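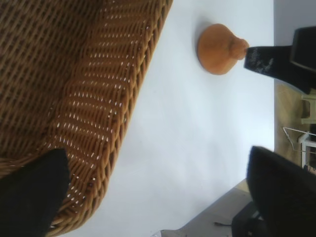 Search this site Go

Where the Bread Money Goes
Project report by Uzma Tanoli and Hryhorii Kovalchuk

We asked 100 shoppers on Zundthorpe's main street what they pay for a loaf. Most guessed low, and three wanted to discuss parking.

MacBrayne, the bakery, charges more than the supermarket and sells out by noon on Tuesday. Flour is a small part of the price. Rent is the large part, and rent does not rise in the oven.

We'd repeat the survey in August, with shade.

This site uses cookies. OK

Back to top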